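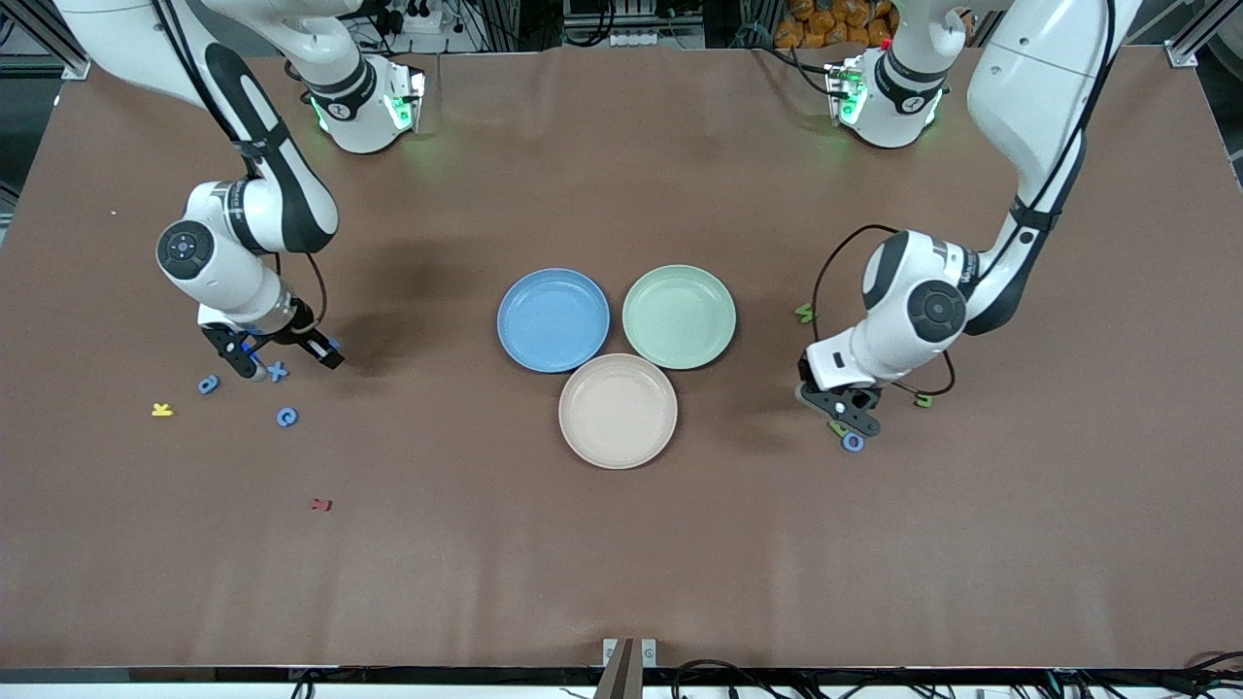 Grestitby Film Classification Office

Nov 26, 2019 | Rumier Reference Desk

The Grestitby Film Classification Office examines films and video works before public release in Grestitby. It issues age ratings and licenses exhibitors. Each work is viewed by a panel of 9 examiners, and appeals must be lodged within 40 days. The fee for a feature is 2,000 kaletti.
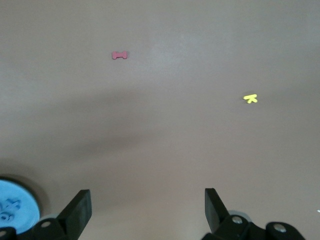 Red foam shape on a brown tabletop.

Outreach

The office holds talks on ratings at colleges each May. The Jin campus hosts 2 sessions, one for staff and one for students.

This site uses cookies. Accept | Settings

Last updated by Rumier Reference Desk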